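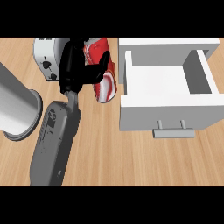

Red soda can, light wood tabletop.

Carbonation at home, part two: pressure, temperature, and the headspace problem

The first post in this series covered the cylinder and the fittings. I left out the regulator setting, and Titilayo Effiong wrote in to ask what number I use. The short answer is 242 kPa absolute with the water at 6 degrees Celsius. The long answer follows.

Carbon dioxide dissolves in water in proportion to its pressure above the water. The constant depends on temperature, and it drops quickly as the water warms. A setting that gives a sharp, store-level fizz in a cold bottle gives a weak one in a bottle left on the counter. Any recipe that lists a pressure without a temperature is incomplete. Many of them also fail to say whether the pressure is gauge or absolute. The dial on a regulator reads gauge, so subtract one atmosphere from my number before you turn the knob. At altitude, subtract your local pressure instead.

At my setting, the water should end up with a little over 6 grams of dissolved gas per liter. For a 355 ml serving, the size of a standard can, that comes to slightly more than two grams. I find this level right for ginger and citrus and too high for anything with milk in it.

Equipment

The bottle is a 1,000 ml PET soda bottle. Use only bottles that were made for carbonated drinks. Water bottles have thinner walls and a different base, and glass swing-top bottles vary too much for me to recommend any of them. The cap is a Nuson carbonation cap with a barbed insert. The regulator is a Sistach single-stage unit, which creeps upward slightly when the cylinder is nearly empty. I check it before each batch. The scale is a Jakenano kitchen scale that reads to a tenth of a gram, and it is the part I would replace last.

Headspace

Most weak batches I have made came down to air left in the bottle. Air is mostly nitrogen, and it takes up part of the total pressure. The regulator shows the total. If half the pressure in the headspace is air, the water sees half the carbon dioxide pressure you think you set, and it will settle at half the fizz no matter how long you shake.

Fill the bottle to just below the shoulder, squeeze until the water reaches the neck, and screw the cap on while still squeezing. Connect the gas and let the bottle re-form. Disconnect, loosen the cap, squeeze again, and repeat once. Two purges are enough. I tested a third and could not measure a difference.

Shaking

Gas enters through the surface, so the rate depends on how much surface there is. A bottle standing still in the fridge under pressure takes days. Shaken on its side with the gas connected, it takes a couple of minutes. Keep the regulator higher than the bottle so liquid does not run back up the line, and fit a check valve anyway. Stop when you can no longer hear gas flowing. Then rest the bottle in the fridge for an hour before opening it, or much of what you put in will leave as foam.

Weighing

Weigh the capped bottle after the first squeeze, before any gas goes in, and again at the end. Part of the gain is gas in the headspace, so the dissolved amount is lower than the scale suggests. Keep the fill level the same every time and the error stays the same too, which makes batches comparable with each other. Dry the outside before weighing. Condensation on a cold bottle can easily weigh more than a gram.

Syrup

Add it after carbonating. Sugar lowers the solubility of the gas and makes the foam more stable, and a sweetened bottle is unpleasant to shake and slow to settle. I have been using the Ogundipe ginger syrup since May, chilled to the same temperature as the water and poured down the side of a tilted glass. Pulp gives the bubbles places to form, so strain anything homemade through a coffee filter.

The cylinder goes in for a refill next week. Part three will cover mineral additions, mainly bicarbonate and magnesium, once I have repeated the two batches that disagreed.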